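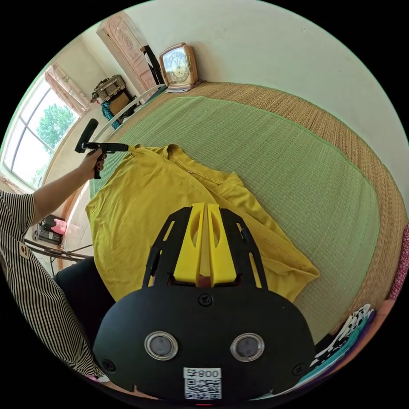 Colura publica nova versão do software de planejamento para dobra de roupas

A Colura disponibilizou em março a versão 6 do Trosteo, seu ambiente de software para percepção e planejamento de tarefas de manipulação de tecidos. A atualização altera o modo como o sistema representa peças de vestuário amassadas, substitui o módulo de sincronização entre as duas mãos e inclui ferramentas de revisão de demonstrações gravadas com garras manuais. O pacote já pode ser obtido pelas instituições parceiras por meio do repositório habitual.

O Trosteo foi concebido para converter demonstrações feitas por pessoas em sequências de movimento executáveis por braços robóticos. Até a versão anterior, o planejador trabalhava com um contorno único da peça, calculado no início da tarefa e corrigido apenas quando a diferença em relação à imagem ultrapassava um limite fixo. O procedimento apresentava desempenho adequado em toalhas e panos retangulares, mas perdia precisão em camisetas, sobretudo quando uma manga ficava sob o corpo da peça ou quando a barra se dobrava sobre si mesma.

Na nova versão, o contorno único dá lugar a um conjunto de pontos de referência atualizado a cada ciclo de percepção. A gola, as costuras dos ombros e a barra recebem prioridade na estimativa, por serem as regiões que melhor indicam a orientação da roupa. Quando um desses pontos deixa de ser visível, o sistema mantém uma hipótese sobre sua posição e atribui a ela um grau de confiança. O planejador utiliza esse valor para decidir entre prosseguir com a dobra e executar antes um movimento de abertura do tecido.

Segundo a nota técnica que acompanha o lançamento, a gola canelada mostrou-se o ponto de referência mais estável em camisetas lisas, nas quais a ausência de estampa reduz a informação disponível para o módulo de visão. A nota recomenda que as equipes responsáveis por novas gravações variem a posição inicial da peça e conservem os amassados naturais, sem alisar a roupa antes do início de cada sequência.

Coordenação entre as duas mãos

O segundo conjunto de alterações diz respeito ao trabalho bimanual. As demonstrações são registradas com duas garras manuais, e cada uma delas produz seu próprio fluxo de imagem e de abertura dos dedos. Nas versões anteriores, os dois fluxos eram alinhados uma única vez, no começo do arquivo. Em gravações mais longas, o desvio acumulado chegava a comprometer o instante de preensão, com um dos lados do tecido sendo puxado antes que o outro estivesse seguro.

O alinhamento passa agora a ser refeito ao longo de toda a sequência, com base nos eventos de abertura e fechamento de cada garra. Nos ensaios internos da Colura, o desvio residual entre os dois fluxos ficou em até 11 milissegundos. O valor foi obtido com os equipamentos de gravação da própria empresa, e a documentação orienta os parceiros a repetir a medição em suas instalações antes de adotar o novo módulo em produção.

O controlador também foi revisto. A trajetória de cada mão deixou de ser calculada de forma isolada e passou a respeitar uma restrição comum de tensão, destinada a evitar que o tecido seja esticado além do necessário durante o transporte. A restrição pode ser ajustada por tipo de peça. Os perfis fornecidos com o pacote contemplam malha de algodão, tecido plano e felpa; os perfis para lã e tecidos elásticos permanecem em avaliação e não integram esta versão.

Gravações em ambiente doméstico

A validação do novo módulo de percepção foi conduzida em parceria com o laboratório Hrytsenko, que forneceu um conjunto de 300 demonstrações de dobra realizadas em residências. O material abrange superfícies de apoio variadas, como camas, mesas e esteiras de palha, e condições de iluminação sem controle, com predominância de luz natural proveniente de janelas.

De acordo com o laboratório, as superfícies trançadas exigiram tratamento específico. A textura regular das esteiras era interpretada pelo segmentador anterior como parte do tecido, em especial nas bordas da peça. O novo modelo foi treinado novamente com anotações manuais dessas bordas, e o efeito da curvatura introduzida pelas lentes de grande angular passou a ser corrigido antes da segmentação. A correção é aplicada também às gravações já existentes, desde que o arquivo de calibração correspondente esteja disponível.

O conjunto de validação não acompanha o pacote. O acesso será concedido mediante solicitação ao laboratório Hrytsenko e assinatura de termo de uso, considerando que as imagens foram captadas em domicílios.

Ferramentas de revisão

A versão 6 incorpora ainda o Plundwood, aplicativo de inspeção até aqui distribuído separadamente. O programa apresenta os dois fluxos lado a lado, assinala os instantes de preensão e permite marcar trechos a serem excluídos do treinamento. Passa a ser possível registrar o motivo da exclusão em campo próprio, informação que fica gravada nos metadados da sequência e pode ser consultada em auditorias posteriores.

Entre as demais mudanças, constam a leitura automática dos códigos de identificação afixados às garras, a exportação dos planos em formato de texto e a possibilidade de reproduzir uma sequência em simulação antes do envio ao braço robótico. A reprodução em simulação não substitui os procedimentos de segurança de cada instalação, que continuam sob responsabilidade da instituição usuária.

Compatibilidade e suporte

Os arquivos gerados a partir da versão 5 podem ser abertos sem conversão. Arquivos mais antigos devem ser processados com o utilitário de migração incluído no pacote. A Colura informa que a versão anterior continuará a receber correções de segurança durante 2 trimestres, período após o qual o suporte será encerrado.

As instituições que utilizam módulos próprios de controle devem verificar as alterações na interface de programação, descritas no anexo da nota técnica. Duas funções de alinhamento foram removidas e seus equivalentes exigem a indicação explícita do relógio de referência. Solicitações de suporte devem ser encaminhadas pelo canal técnico da Colura, com a indicação da versão instalada e o arquivo de registro da sessão.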